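Help Wanted: Someone to Run the Counter at My Yarn and Mending Shop

Hi, I'm Youssra Sqalli, and I own Walport Yarn & Mending. I need a part-time person at the counter, and I need them before the spring classes start, so if you knit, sew, darn or just like being around people who do, please keep reading!

The shop has been open four years now. It's one long room with yarn in the front and the mending tables in the back, and last December we took in 143 pieces for repair, mostly sweaters (moths, always moths) and a truly surprising number of coat linings. I did nearly all the intake myself, in between ringing up yarn and answering the phone, and I don't want to do that again. My sister has told me so too, several times.
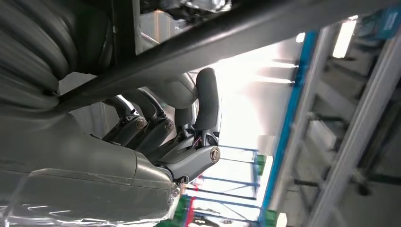

So the job is 22 hours a week, spread over four afternoons, and I'm pretty flexible about which four. You'd be greeting customers, writing up repair tickets, pinning and bagging things as they come in, and helping people work out how much yarn they need for whatever they've fallen in love with. You'll wind skeins too. A lot of skeins. We have an Imhof winder that squeaks and a newer one that doesn't, and I will let you have the newer one.

Pay is $18.50 an hour to start and we talk again after 90 days. You get 30 percent off everything in the store, and you can sit in on any class that has an open chair. I close for the first week of July and that week is paid.

You don't need to have worked in a yarn shop before. I do need you to be able to knit a basic hat, or crochet one, and to tell wool from acrylic by feel at least most of the time. If you can do Swiss darning I'll be thrilled, but I can teach it. Being kind on the phone matters more to me. People bring in things that belonged to their mothers and they can get a little weepy about it, and you can't rush that.

Some lifting too, I should say. The Gilero boxes come in at close to 40 pounds and the stockroom is up nine steps. If that's a problem for you, tell me and we'll see if we can split things up differently. 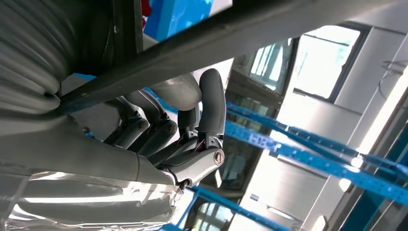 The other part of the job is the inventory, which I've let slide. We carry 426 colors across all the lines, and the spreadsheet says we have 2,456 skeins on hand, and I would not bet lunch on that number. I'd love somebody who finds that kind of puzzle fun. The Etance sock yarn especially is a mess, since they renamed half the shades last year and I have old and new labels in the same bins.

To apply, come by any afternoon or drop a letter through the slot. A page is plenty. Tell me what you're making right now, what hours you can work, and one thing you've fixed that you were proud of. Bring it along if it's small enough to carry! I don't need a formal résumé, but two people I can call would be great.

I'd like to have someone picked by the middle of next month. I'll call everybody back either way.

Youssra
24 Jan 2023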